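Notebook, cell 2, February
Bag handling by teleoperation, first full session
Written up by Nipon, with notes from Paweena

Goal
Collect hand-driven demonstrations of the two arms picking up the blue cloth bag and hanging it on the hook rail at the back. We want enough clean runs to train a first policy and see where it falls over. The Nerkano job is next in line for this cell, so bag work has to be finished by the end of the month.

Setup
Leader arms on the bench, followers in the cell. Paweena drove the morning, I drove after lunch. Left and right leaders are mapped straight across. I tried them crossed for a minute to see if it felt more natural from the bench side. It did not, and I put it back.

Recording goes through Flomow as before. I made a new task name for this session so it doesn't get mixed in with the towel folding runs. Please use the same one if you add to the set. The prompt text is "hang the bag on the rail" and nothing longer.

Zeroed both arms before starting. The left wrist was off again by a small amount. Re-zeroed at the lunch break and it was fine for the rest of the session.

Morning
First tries were slow. Paweena was going for the bag with both grippers at the same time and the cloth slid away toward the wall. She changed to pinning it with the left, then bringing the right in from over the top edge. That worked much better and we kept it as the standard approach.

Grip force on the left had to come up. At the old setting the cloth pulled out of the fingers as soon as the right arm lifted. Raised it by 3 steps. At 4 the motor driver complained after a few runs, so leave it at 3.

Latency was fine except for one stretch at 10:40 when the leader readings froze. Cause was the USB hub on the bench. Moved the right leader to its own port and it didn't come back. I threw out the run that was in progress.

Afternoon
My runs are faster than Paweena's and not as good. I tend to overshoot on the approach to the rail and then back up, and the backing up ends up in the data. Paweena watched a few of them played back and asked me to stop short, wait a beat, then go. The later ones are better. Marked the bad ones for removal.

Tennant came by and asked whether we could start each run from a random bag position. We already do, more or less, but it is done by hand and we both favor the middle. Will print a sheet of start positions for next time.

Grasp, left arm holding the upper end and right arm over the top edge:

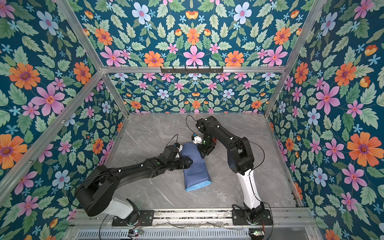 Count
52 runs kept after review. Mine marked for removal are not in that number. File 1953 is in the kept folder but has the wrong prompt text, fix before training.

To do
Print the start position sheet.
Order a powered hub for the bench.
Check the left wrist zero before the next session and write the offset down this time.
Paweena to review my afternoon runs once more, mainly the ends.
Ask Notgate for a second bag in a different color. I don't want the policy to learn this one only.
Start the first training job overnight once 1953 is fixed.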